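Brellinen Adds Rotating Wire Rack to Its Countertop Storage Line

ZURDALE, 13th March. Brellinen, a maker of wire goods for homes and small shops, today added a rotating rack to its countertop storage line. The new model, called the Husitz, has a round wire base, a single center pole and a top of wire arms that spread outward like spokes. It comes in white only.

The Husitz is meant for small items that usually end up in a drawer, such as key rings, hair ties, necklaces, measuring spoons and gift tags. Items hang from the arms, and the top turns by hand so that the far side can be reached without moving the rack.

"We already sold wall hooks and flat baskets, and customers kept asking for something that could stand on a table," said Asger Ravn, product manager at Brellinen. "A lot of them rent and can't drill. Others sell at weekend markets and need to set up fast and pack down fast."

Brellinen made a trial run of 500 racks last July and sold them through 23 shops in the region. The company changed two things after hearing from buyers. The base was made wider, and the ends of the arms were rounded off. Shops that carried the trial version can exchange unsold stock for the new one at no charge until the end of the season.

The rack ships flat in a single carton. The pole screws into the base and the top drops onto the pole. No tools are needed. Replacement tops and bases will be sold separately.

"The first version was fine in a kitchen but a little narrow for a market table with a cloth on it," said Vitalii Yatsenko, who runs the workshop at Brellinen. "The wider base took care of most of the complaints. We also went to a thicker coating, so it takes longer to cure, and we had to rearrange the paint line for that."

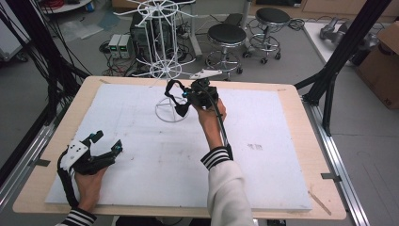
White wire rotating rack with round base and spoked top, on a foam board over a wooden tabletop.

A first production run of 3298 racks has been completed. Orders from shops open today, and deliveries are handled by Dovhaniuk, which also carries Brellinen's baskets and hooks. Shops can order in cartons of one or in mixed cases with other items from the line.

Each rack comes with a printed assembly sheet and a 45-day return period for home buyers. Care is simple: wipe with a damp cloth and dry before hanging anything on it. The Husitz is for indoor use.

About Brellinen
Brellinen designs and makes wire racks, baskets and hooks at its workshop in Zurdale. Its products are sold in independent housewares and gift shops.

Press contact: Asger Ravn, Brellinen, Zurdale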